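Mallthorpe Tabletop Items – data card

Version of May 13, 2026
Maintainer: Bautista Zúñiga
Status: second release, replaces the August set

Summary

Mallthorpe is a collection of 1,719 short recordings of small household items being placed, moved and put away on a table. Items are kitchen containers and small objects in food shapes. The set is meant for work on sorting and clearing tasks where item type and color both matter.

Contents

Each recording has a start layout, a written instruction and an end layout. Instructions are one sentence long, for example "put the red pepper in the green bowl" or "set the strawberry on the plate". There are 157 distinct instructions. Wording was checked by hand, and 13 recordings with mismatched text were removed before release.

Item classes

container: bowl, plate, cup, pot
food shape: pepper, strawberry, peanut
plain shape: ball

Class names are lowercase and singular. Color is stored in its own field and uses everyday names (light green, lavender, light blue, orange, red, beige). Cups are listed as black or dark gray; the two are easy to confuse in low light, so treat color labels on cups with care.

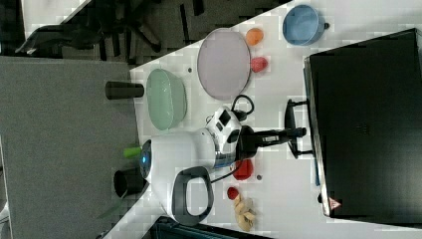
Layouts are not reset to a fixed grid. Items may stand close to the table edge or partly behind something else, and the label still applies as long as any part is visible. Peanuts are labeled as one cluster when scattered together – splitting them gave poor agreement between labelers.

Folders

stenatdale/ training recordings
chuensuk/ held-out recordings
flultberg/ item list and instruction text

Known issues

Two instructions use "dish" where the item list has "plate". Both are kept for compatibility with the August set.
Orange and red balls share the class "ball" and differ only in the color field.
Pot handle direction is not recorded.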